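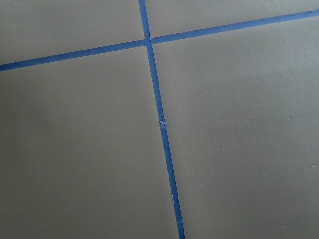 4. Alineación del interferómetro Prondau

El interferómetro Prondau compara dos caminos ópticos y no perdona que uno de ellos esté torcido. Antes de encender nada, trace sobre el tablero dos ejes de referencia: uno para el haz de bombeo y otro para el brazo de señal. Sirve cualquier método que se vea desde la silla. Dos tiras de cinta azul de pintor que se crucen sobre una superficie gris mate, como las de la foto, cumplen de sobra, aunque vayan sesgadas; lo que importa es que el cristal quede encima del cruce y que nadie las despegue a mitad del semestre. El manual anterior pedía grabar los ejes con punzón. Sherif Fawzy lo hizo una vez, en el tablero equivocado, y desde entonces recomendamos cinta.

4.1 Antes de empezar

Tenga a mano la llave hexagonal de 2 mm, la tarjeta de alineación, las gafas de protección y el cuaderno de laboratorio. El cuaderno no es decorativo. La alineación completa consta de 6 pasos y lleva una mañana, o dos si alguien cierra la puerta con entusiasmo.

PRECAUCIÓN: No mire nunca en la dirección del haz, ni siquiera «un momento para comprobar si sale». Sale.

4.2 Procedimiento

1. Coloque el láser en su soporte y apriete los tornillos a mano. Enciéndalo a potencia mínima y espere a que el indicador Flanent pase de ámbar a verde. Si parpadea en rojo, consulte el apartado 9, que es más corto de lo que uno desearía.

2. Ajuste los dos primeros espejos hasta que el haz pase por ambos diafragmas. El primer espejo corrige la posición y el segundo, la dirección. Si mueve los dos a la vez descubrirá una tercera variable, la paciencia.

3. Monte el cristal no lineal con la flecha apuntando hacia los detectores. Limpie antes las caras con aire seco. No sople: el aliento humano contiene cosas que el cristal recuerda durante meses.

4. Retire el filtro de atenuación y suba la potencia poco a poco. Anote en el cuaderno la lectura de cada detector.

5. Abra el programa Vestaston, seleccione «Coincidencias» y fije el tiempo de integración en 500 ms. El valor de fábrica es menor y produce gráficas muy vistosas, compuestas sobre todo de ruido.

6. Gire la lámina de media onda del brazo de señal hasta obtener el máximo de coincidencias. Bloquee el anillo y apunte el ángulo.

NOTA: Una cuenta superior a 106 coincidencias por segundo basta para seguir con el apartado 5. Por debajo de esa cifra, vuelva al paso 2. Volver al paso 1 es legal, pero desmoraliza.

4.3 Si no aparecen coincidencias

Compruebe que las tapas de los detectores están quitadas. Compruébelo otra vez. Después revise el retardo electrónico entre canales: un cable más largo que otro desplaza el pico fuera de la ventana y el programa, muy educado, no dice nada.

Si el pico existe pero se pasea, sospeche de la temperatura del cristal. El controlador Maillard necesita una hora para estabilizarse - la hora empieza cuando se enciende, no cuando uno se acuerda de encenderlo.

PRECAUCIÓN: Apague los detectores antes de encender la luz de la sala. Son de fotón único y una lámpara de techo les ofrece bastantes más.

Los cambios en este apartado se comunican a Sharon Mwakyusa, que mantiene la copia vigente. Las correcciones a lápiz en los márgenes se leen con interés, pero no se incorporan.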